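홈 제품리뷰 자동화 그리퍼 자료실 문의

Derkia 병렬 그리퍼 사용기: 반복 날인 작업에서 나타난 파지력 저하

2023년 1월 10일

Derkia 병렬 그리퍼 두 개를 양팔 구성에 장착하고 날인 작업에 투입했다. 나무 도장 블록을 잡아 붉은 스탬프 패드에 누른 뒤 종이에 찍는 동작의 반복이다. 제어 소프트웨어는 Pokgate를 썼다. 작업 자체는 단순하지만 누르는 순간마다 손가락에 수직 반력이 걸리므로 파지 유지 성능을 보기에 적당하다.

초기 설정은 무난했다. 케이블 체결과 영점 설정까지 36분이 걸렸고, 개폐 동작의 반복성에도 불만이 없었다. 문제는 날인 400회를 넘긴 뒤에 나왔다. 오른쪽 그리퍼가 블록을 문 상태에서 파지력 지령값은 그대로인데 블록이 손가락 사이에서 조금씩 밀려 올라갔다. 인영은 한쪽이 흐려지고, 심하면 사선으로 끌린 자국이 남는다.

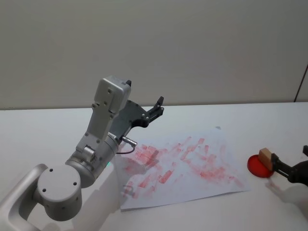 Tarek Shehata는 같은 모델에서 비슷한 현상을 겪었다면서, 손가락 패드를 바꾸기 전에 커넥터 고정 나사부터 확인하라고 했다. 자신의 경우 접촉 불량으로 전류 피드백이 끊겼는데도 제어기가 마지막 정상값을 계속 표시했다고 한다.

이 지적에 따라 오른쪽 커넥터를 점검했더니 나사가 반 바퀴가량 풀려 있었다. 다시 조인 뒤 같은 조건으로 710회를 돌렸고 미끄러짐은 29회 기록되었다. 발생 빈도는 줄었으나 없어지지는 않았다. 남은 원인은 패드 마찰면의 잉크 오염으로 추정하며, 아직 확인하지 못했다.

안전 측면에서 더 심각한 것은 경보의 부재다. 피드백이 끊긴 동안 Pokgate 화면에는 오류 코드가 뜨지 않았고 팔은 다음 위치로 정상 속도로 이동했다. 도장 블록이라면 떨어뜨려도 피해가 작다. 날이 있는 공구나 유리 용기를 이 상태로 옮기는 것은 허용할 수 없다. 손목 LED의 녹색 점등도 파지 정상의 근거로 삼으면 안 된다. 당시 LED는 줄곧 녹색이었다.

케이블 배치도 감점 요인이다. 그리퍼 측면에서 나온 케이블이 아래로 처졌다가 손목 하단 커넥터로 되돌아가는 구조여서, 낮은 자세에서는 작업면과의 간섭을 따로 검토해야 한다.

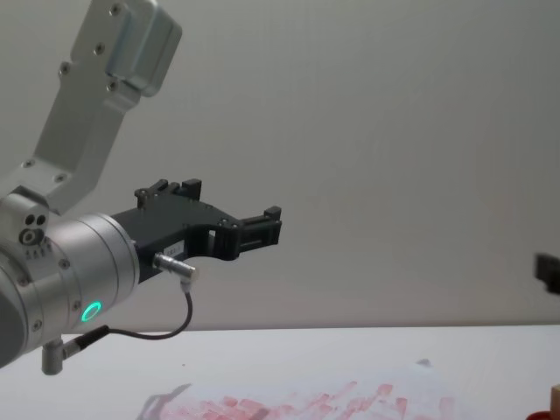 조치 및 평가

공급사 Leltevent에 피드백 단절 시 즉시 정지하는 펌웨어를 요청했으며 회신은 받지 못했다. 현재는 커넥터 나사를 교대마다 점검하고, 손가락 개도가 설정 범위를 벗어나면 상위 제어기에서 정지시키는 조건을 추가해 운용 중이다.

기구부 강성과 개폐 정밀도는 양호하다. 단절 검출이 보완될 때까지 무인 운전용으로는 권하지 않는다. 작업자가 상주하는 경량물 취급에 한해 조건부로 사용할 수 있다.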